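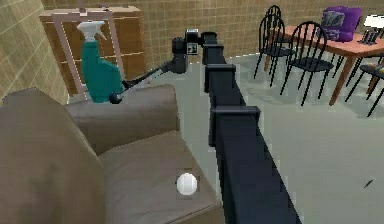
About Gasteo

Welcome, and thank you for wandering over to this page. Most people come to our site looking for the price list or the class calendar (both are in the menu at the top), so if you've stopped to read about us first, we're touched, and we'll try to make it worth your while.

Gasteo is an upholstery workshop and evening school at 1318 Grasso Street, in the long brick building with the green awning. We re-cover and repair sofas, armchairs, dining chairs, window seats, church kneelers, piano benches and, a couple of times a year, the inside of somebody's boat. In the other half of the building we teach people to do the same things for themselves.

How we got started

The shop was opened by Nives Colombo, who still has the bench closest to the window and will tell you it's for the light, although it also happens to be the best spot for seeing who's coming in. Nives learned upholstery from her aunt, in a garage, on a set of six kitchen chairs that had to be done over twice before her aunt would let them back in the house. She went on to spend years in a furniture factory sewing nothing but arm covers, left arm in the morning and right arm in the afternoon, and by the end of it she wanted very badly to make a whole chair again from start to finish.

So she rented the front half of our building, which had been a shoe repair place and smelled of polish for the whole first year, and put a wing chair in the window with the stuffing showing on one side and the new cover on the other. That chair brought in our first customers, and it brought in a surprising number of people who didn't want to hire us at all. They wanted to know how it was done! Nives would stop and show them, and the work would get behind, and finally she decided she might as well put out some stools and call it a class.

Dong-hyun Oh came to one of those early evenings with a rocking chair that had belonged to his grandmother. He was a high school shop teacher then, and he had opinions about the joints. He stayed late to reglue the rocker, came back the next week to help somebody else reglue theirs, and when he retired from the school district he took over our frame repair and all of the beginner classes. He is a very patient man - you can ask him the same question about webbing as many times as you need to.

What we do in the workshop

When a piece comes in, we take the old cover off slowly and keep it, because it makes the best pattern for the new one. Then we have a look at what's underneath and give you a call. Sometimes the news is good and all you need is fabric. Sometimes the springs have let go or a rail has cracked, and we talk through what it would cost to put right and whether you love the thing enough to do it. We have told plenty of people to save their money, and we don't mind doing it.

We work in wool, cotton, linen, leather and most of the sturdy modern blends. You're welcome to bring your own fabric, and if you're not sure how much to buy, please ask us before you buy it. Patterned cloth takes more than you'd think, and big repeats take more than that. We keep sample books from a number of mills on the long shelf by the door, along with a heavy ribbed cloth called Stodatora that Nives is so fond of we've had to ask her to stop recommending it for everything.

Old springs are tied by hand here, the eight-way method, with jute twine. It's slow work and hard on the fingers, and it gives you a seat you can sit on for a good long while. For newer sofas with foam cushions, we cut the foam to size on site, wrap it, and have you come in and sit on it before we close up the seams. Bring whoever else uses the sofa, too. Couples have discovered some real differences of opinion at that stage, and it's much nicer to find out before the zipper goes in.

What we teach

Our beginner course is called First Seat. You bring a drop-in dining chair seat (or buy one from our pile of orphans in the back) and you go home with it finished. From there, folks usually move on to Whole Chair, which runs longer and asks more of you, and after that there's the open bench, where you work on your own project and one of us is nearby to help when you get stuck.

Classes start at 6:30 in the evening and the coffee is on well before that. All tools are provided, though most students end up buying their own magnetic hammer by the second or third week. We also run a daytime session in July for teenagers, and it is easily the loudest and most cheerful stretch of our year. They choose fabrics none of us would dare to choose, and they're usually right.

You don't need any experience. You do need closed shoes, and a little bit of stubbornness helps when it comes to pulling out old staples. If you have trouble with your hands or your grip, let us know when you sign up and we'll set you up with the pneumatic stapler and a bench at the height that suits you.

The Zetholm shelf

Near the back door there's a tall set of shelves we call the Zetholm shelf, after the furniture store whose closing sale it came from. It's where our offcuts go. Anything on it is free to schools, theater groups, quilters, puppet makers and people with a very small stool. Please take what you'll use and leave the rest folded.

Coming to see us

The workshop is open to visitors every weekday until 5. There's parking behind the building, and if you're bringing something heavy, pull right up to the double doors and ring the bell so we can help you carry it in. If your sofa won't fit in your car, send us a few photos and the measurements, and we can give you a fair idea of the cost before anyone lifts anything.

We're a small shop and there's often a wait, longer in the weeks before the holidays when everybody looks at their dining chairs and panics. We'll always give you a real date, and we'll call you if it changes. And if you're just passing by and curious, come on in and say hello. Nives will have seen you coming anyway.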